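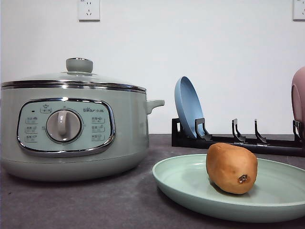 Fig. 1. Electric pot, glass lid, one center dial. Plate to the right.

Week 6 — one-pot cooking, countertop electrics
Handout, 2022-05-20. Read before the practical.

Reading the panel
Dial in the middle, labels down both sides, three and three, plus one at the top with an icon. Small light upper left. Brand on this one is Bear 小熊. Labels too small to read from where you'll be sitting, so copy the chart off the board in Room 703. Don't guess the mode.

Lid
Glass, chrome rim, knob on top. Lift it away from you, steam goes out the far side. Use a cloth.

Potatoes, basic method
Scrub, leave skin on. Cut out any dark spots or stem scars.
Cold water to cover, pinch of salt.
Total weight about 400 g per pair, similar sizes or they wont finish together.
Simmer till a knife goes in easy. Drain, then lid off a few minutes.
Keep a plate next to the pot before you start — shallow is fine, with a rim is better.

Cleanup
Unplug first. Never put the base in the sink. Wipe the countertop under the pot too, people forget.

For next time
Dristel reader, the starch chapter. Skip the Danko tables, we did those in Feburary. Bring your own peeler.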